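Ticket 69 — Tabletop grid out of square, basket drifts from its cell
Site: Grendside
Status: closed
Priority: low

Reported problem
The blue tape grid on the paper-covered table no longer matches the layout sheet. Cells are specified at 300 mm on a side. With a steel rule I get the correct width near the front edge and a shortfall of 8 mm toward the right, where a horizontal strip has a small kink. A basket centered by the sheet ends up off center by the tape. The plate position is less affected, as it only has to land inside its cell. 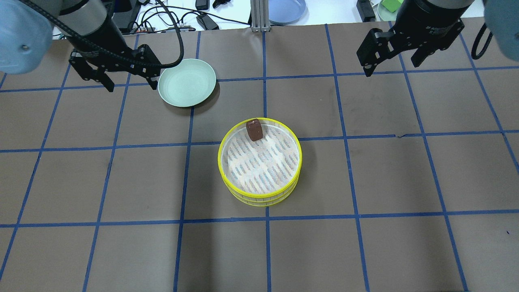 Felista Kombo: Please check the paper before you pull any tape. We had the same symptom at Nakmont, and the strips had been laid straight. The paper had crept and taken the grid with it. Also confirm which basket you are using. The sheet assumes the Mohamedi size, and the Grondville one is wider at the rim.

Update, 10:40
Paper checked. It is tight along the front edge and can be pushed by hand at the right side, so it accounts for part of the error. The kink remains after the paper is pulled flat, so that strip was laid badly as well. Basket is the Mohamedi size, measured across the outside of the yellow rim. 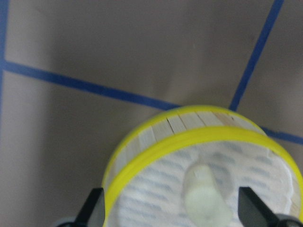 Next I looked at the liner. It is cut slightly large for the basket and rides up the wall on one side if pushed in quickly. A small cake bar set near the wall then leans. Trimmed 6 mm off a spare liner and it lies flat. I have left the original uncut in case the size is wanted for something else.

Surface marks: there are dark smudges beside the grid. A dry cloth does nothing. I did not try water on paper.
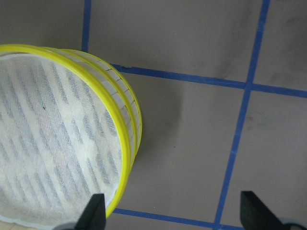
Workaround until new paper arrives: align the basket to the nearest tape corner and ignore the printed distances for the right-hand cells. When baskets are stacked, seat the lower one first and press down evenly on the rim of the upper one. Pressing on one side only shifts the pair.

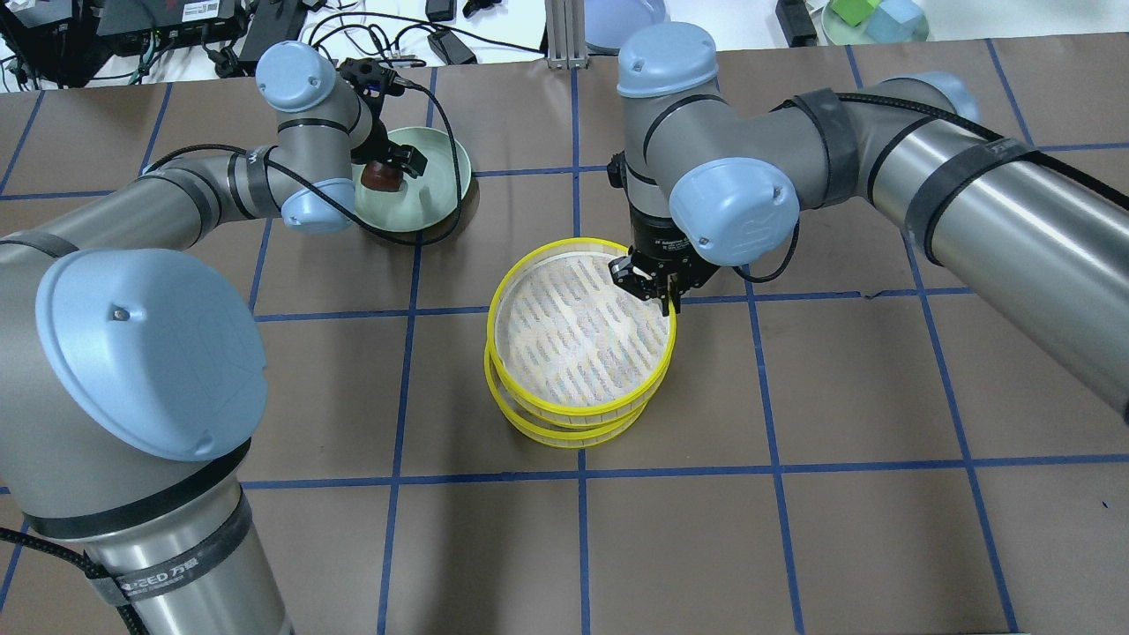

Update, 15:15
New paper fitted and fixed along all edges before taping. Kinked strip replaced with a single length — no joins. Diagonals agree in every cell I measured. Layout sheet left unchanged, basket size added to the header.

Closing. Reopen under the same number if the right side moves again.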